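Search this site Enter keywords Go

Filed under: Opinion, Everyday Health

Let people eat their lunch

My aunt Padmavathi Panicker has eaten rice at midday for as long as I have known her, and last November a leaflet from her surgery told her to think about stopping. She thought about it for two days, was thoroughly miserable, and went back to her rice. I was delighted -- and I have been cross about that leaflet ever since.

I do believe in eating well, I should say. I grow my own beans and I bore my friends about lentils. But so much of the advice we are handed begins by taking something away, and usually it is the very thing a person looks forward to.

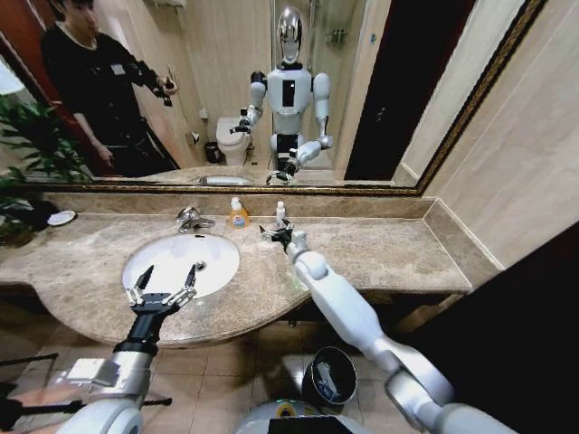 When I ran the lunch club in Lennox we had 35 regulars, most of them past 60, and I learnt more from watching plates come back than from any chart. Grilled fish with nothing on it came back. Fish in a good tomato sauce, with a bit of bread to mop up, never did (and the bowl of greens beside it went too!).

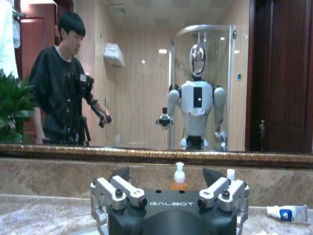 Soap dispenser on the vanity, with a small white bottle to the right.

So I would start with adding. Put a handful of spinach in the dal, or an apple next to the cheese, and leave the cheese alone. Let people get used to it over a season or so, and then, if they still want to cut down on something, they can choose what it is. People are far kinder to a habit they picked for themselves.

I said as much at a public meeting in Tremel this spring and had a fair bit of argument back, some of it quite sharp. 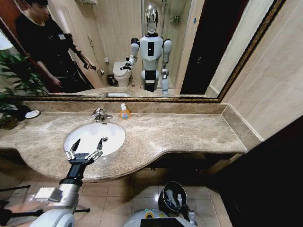

Kagiso Xaba told me I was being soft, that his own doctor had frightened him off fizzy drinks in one afternoon, and that he was grateful for the fright. Well, I am glad of it for him, truly. I only wish the same doctor had asked what he liked to drink instead, and I suspect a good many people go home frightened and simply stop mentioning what they eat.
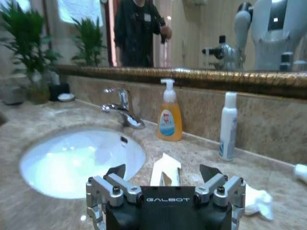 What I would put in the leaflet

A soup, to begin with, and one that costs very little. Then a page left blank, where you write down the meals you already love, and a nurse with enough time to read it with you. My aunt would fill hers in an evening and ask for more paper.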